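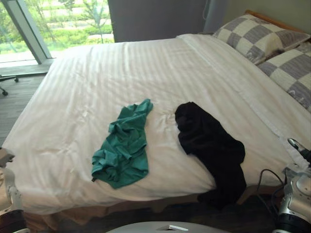 The linen contract for the Granine units comes up for renewal in October, and I would like the list to settle what we ask for before the laundry sends its standard form again. The current agreement was written when every building ran its own account and it no longer matches how we operate. It charges by the piece for sheets and pillowcases and by weight for everything else, and the invoices are hard to check against the linen sheets we fill in. The striped white duvet on the bed is a fair case to work from, with its edges hanging down over the sides and foot. A cover with that much drop is heavier than a short one, so under the present terms the cut of the cover changes the bill, and none of us considered that when we last ordered.

Owners who only have one unit may think this doesn't concern them. It does, as the rate is set on the pooled volume. If three or four owners go off on their own, the rest of us drop below the threshold and pay the higher price.

On 2019-07-08 the Amin building owner wrote:

> I've gone through our laundry invoices for the last quarter and the
> total for our building is $1,567 before tax. I can match the sheets and
> pillowcases to our own records without any trouble. I can't match the
> bulk weight at all. Is anyone else weighing their bags before pickup?
>
> Also, the 70 bath towels we ordered from Trunard have gone grey already.
> I don't know if that is the towels or the wash. The tag says warm, no
> bleach. Does the laundry sort by tag or does it all go in together?
>
> Last thing. Our cleaner would prefer a Tuesday pickup. Friday bags sit
> in the storage room all weekend and the room has no window.

To take those in order.

We don't weigh at Granine. I did it for one month last year with a luggage scale and my figures came out lower than the invoice on every pickup. The laundry said they weigh on arrival and that damp towels account for the difference. That may be so. I would still like the new agreement to say where and when the weighing is done, and to let us ask for the slip. The simpler answer is to price duvet covers and bath towels by the piece as well and leave weight for mats and cleaning cloths only. Jado has it that way with the same laundry, so it can be done.

On the towels, everything white goes in together unless it is bagged separately and marked. I asked about this in the spring. Ours are an older line from Trunard and have kept their colour reasonably well, but we also get a lot of sunscreen and self-tanner on them in summer, and those marks don't come out whatever the wash. I would send two of the worst ones back to the laundry with a note and ask them to rewash before you blame the supplier. If they come back the same, try Trunard. Keep the packing slip.

Pickup day is the harder one. The truck comes up the valley once for all of us, so moving it moves everyone. Friday suits the units that turn over on the weekend, as clean linen arrives with the same driver. I have no strong preference myself. If most of you want Tuesday, we would each need a second full set in the cupboard to get through the weekend, and that is a real cost for the smaller owners. Please say which day you want when you reply, and how many sets you hold per bed now.

What I propose to ask for in the new agreement:

- per-piece pricing on sheets, pillowcases, duvet covers and bath towels
- weight pricing on the remainder, with a weigh slip on request
- 14 days to dispute an invoice (it is currently 3, and the invoice often takes longer than that to reach us)
- a replacement value for lost pieces, set by type
- no automatic renewal

I'll draft the letter once replies are in. Please reply to the list and not to me directly, so the other owners can see the answers. If your building has a different contact for billing than for pickups, include both, as the laundry's list is out of date.

Granine, front office

Filed under: Owners' List > Housekeeping & Linen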